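**Rear camera footage rejected by police portal, anyone else?**

**tabrizi_a** · October 19, 2019

Close pass on the Perkside road in May. Submitted 16 seconds of rear footage and the portal refused it as "insufficient context". The plate is readable throughout. The camera is a Filtanik, set to loop in short files, and the pass falls near the start of one. Is there a published minimum either side of the incident?

Arash Tabrizi

**cog_and_pawl**

Most forces want two minutes before and two minutes after, unedited. Send the preceding file as well, as a separate upload. Don't join them. Joining rewrites the metadata and they can refuse it on that alone.

**Wheelbase80**

Disagree on joining. A straight concatenation without re-encoding leaves the video data alone. I have done it twice and both were accepted. The clock overlay matters more. If it's an hour out after the clocks change, expect a query.

**cog_and_pawl**

Accepted by your force. The guidance from mine says original files, so I send original files.

**left_hook_larry**

Separate problem with loop recording: if the battery is low the camera may not close the last file properly. I charge mine after every ride, along with the lights.
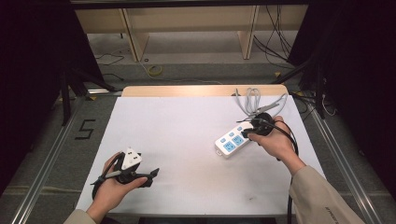 *Plug and power strip.*

**tabrizi_a**

Battery was at 80 per cent when I got home, so I doubt it was that. I do still have the preceding file. It shows the driver behind me through the Najafi roundabout, with room to overtake twice.

**Wheelbase80**

Then send it. That is the context they're asking for.

**norfolk_nora**

Check the lens angle too. A wide setting makes a car look further away than it was, and a reviewer may put the gap at 1.5 m when it was half that. I run a Wolent on the narrow setting for that reason. 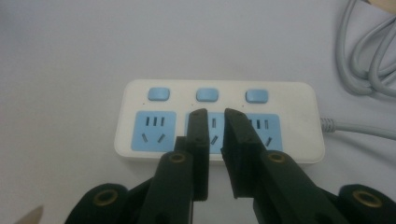

Charging habits matter if you run front and rear units, as a single-camera submission is easier to argue with. Both of mine go on overnight with the rear light. A strip with a separate switch for each socket lets you leave the cameras on and turn the light charger off. Check the switch before bed. I lost a front recording that way.

**cog_and_pawl**

Narrow setting loses the plate on a pass from behind at an angle. I'd keep it wide and let them measure against the lane markings.

**tabrizi_a**

Resubmitted as two original files, wide setting as recorded. Portal gives 5 working days for a reply.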